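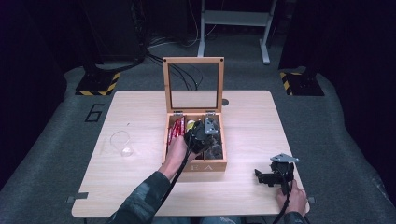
검색어를 입력하세요 검색

2025년 8월 22일 | 글 Poppy Sugden (Lalholm 홍보 담당)

[보도자료] 유리 뚜껑 달린 나무 티 박스, Lalholm 매장에 나옵니다

안녕하세요, Lalholm에서 홍보를 맡고 있는 포피입니다. 드디어 이 소식을 전하게 됐어요! 저희가 지난 5월부터 붙들고 있던 나무 티 박스 'Gosling'을 오늘부터 매장에서 판매합니다.

뚜껑은 네모난 나무 테두리에 투명한 유리를 끼운 모양이고, 작은 금속 경첩 두 개로 상자 뒤쪽에 달려 있어요. 활짝 세워 두면 칸칸이 나뉜 안쪽이 한눈에 들어옵니다. 저는 왼쪽에 빨간 포장 티백을 쭉 세워 넣고 그 옆에 노랑과 흰색이 섞인 작은 봉지를, 오른쪽에는 짙은 갈색 봉지를 넣어 쓰는 걸 제일 좋아해요. 색깔로 나눠 두면 아침에 잠이 덜 깬 상태로도 고르기 쉽거든요(제 얘기입니다).

앞면에는 옅은 색으로 글자를 넣었습니다. 이 글자 크기를 두고 디자인을 맡은 찬드라세카르 테바르 씨와 제가 일곱 번이나 메일을 주고받았답니다. 저는 더 크게 하자고 했는데 결국 졌어요. 지금 보니 이쪽이 나은 것 같기도 하고요.

테바르 씨는 "손님이 왔을 때 상자째 식탁에 올려놓고 직접 고르게 하고 싶었다"고 합니다. 저희 집에서도 그렇게 써 봤는데, 다들 뚜껑부터 열어 보더라고요!

첫 물량은 2,000개이고, Lalholm 매장 다섯 곳에서 만나실 수 있습니다. 티백은 들어 있지 않으니 좋아하는 차로 채워 주세요. 유리는 마른 천으로 닦으시면 됩니다. 매장별로 선착순 20분께는 차 이름을 적을 수 있는 종이 라벨도 함께 드려요.

취재나 제품 대여 문의는 Lalholm 홍보팀의 켈레치 아델레케 씨 또는 저에게 편하게 연락 주세요.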